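Notes for getting drawers to run properly again. Mostly old bedroom stuff, chests and bedside cabinets, the kind with wooden runners or cheap metal ones. Written up in bits between jobs so excuse the order.

## What you need

- candle stub or a bar of plain soap
- 120 and 240 grit paper
- wood glue, masking tape, two small clamps
- screwdriver, the stubby one if you have it
- vacuum with the thin nozzle
- pencil

That's it for most drawers. Don't buy runners yet.

## Get everything out

Empty the lot. Number the drawers on the back in pencil, top to bottom, even if they look the same size. They are never the same size. I did a set for a flat in Appiah last September, didn't number them, spent an hour swapping them round like a puzzle.

Pull each drawer straight out. If it stops halfway there's probably a catch — feel along the side for a plastic lever, one up and one down. No lever, lift the front a bit and pull. Still nothing, take the drawer above out and look in from the top.

Hoover inside the carcass. Hairgrips, coins, bits of sock. Half the drawers that won't shut have somthing behind them and that's the whole job done.

## Find out which sort of stuck

Put one drawer back, empty. Push it slowly.

**Sticks all the way along** — sides swollen or runners dry. Wax first, sand second.

**Fine until the last inch** — something at the back, or the back panel has bowed in. Look with a torch.

**Goes in crooked** — one runner has dropped or a screw has gone. Compare left and right.

**Shuts then creeps open again** — cabinet is leaning forward. Check the floor before you touch the drawer. Folded card under the front feet will tell you in ten seconds.

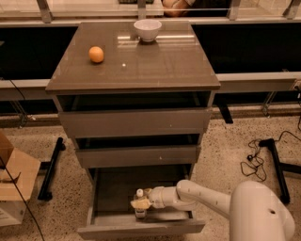
Clear the top as well before tipping anything over. If there's a loose sheet of glass on yours, take it off flat with two hands and stand it on a towel against a wall, well away from where you are working. Glass goes back last.

## Wooden runners

Wipe with a dry cloth. Look for shiny patches, that's where it rubs. Sand those only, 120 then 240, few strokes, try the drawer, few more strokes. You can't put wood back on.

Then wax. Candle rubbed hard along the bottom edge of each side and along the runner. Run it in and out a dozen times. More wax. Soap works but goes a bit sticky in damp rooms, so candle if you have one. No oil, no spray, it soaks in and the wood swells and you are back here in a month.

If the runner is worn to a groove, flip it over if it's screwed on. If glued, thin strip of hardwood glued into the groove, clamp, leave overnight.

## Metal runners

Old grease out first. Rag and a bit of white spirit, window open. Bent bits can be eased back with pliers, tape on the jaws.

Screw holes gone loose: matchstick and glue in the hole, snap it off flush, wait, screw back in. Do not go up to a fatter screw, it will come out the other side of the drawer.

If they really are finished, measure the old ones along the length, not the drawer. Cloteo do a plain side-mounted pair, part 845, that has fitted most things I've tried it on. The longer one is 1273. Dornarico ones are nicer but need more gap each side, so check that before ordering.

## Bottoms and fronts

Sagging bottom panel catches on the drawer below. Slide it out from the back (usually two pins), turn it over so the bow faces up, slide it in again. Glue along the groove if it rattles.

Loose front — don't just bang it. Scrape the old glue off, fresh glue, tape across the joint, clamp. Check it's square by measuring corner to corner both ways. Same number, fine. Leave till next morning, not an hour, I mean it.

## Putting it back

Bottom drawer first, work up. Check the gaps between the fronts as you go. Small adjustments now while you can still get your hand in.

Fill them and try agian. A drawer that runs sweet empty can still drag with jumpers in it. If so more wax, or fewer jumpers.

Wax once a year after that. Next page is wardrobe doors, when I get round to it.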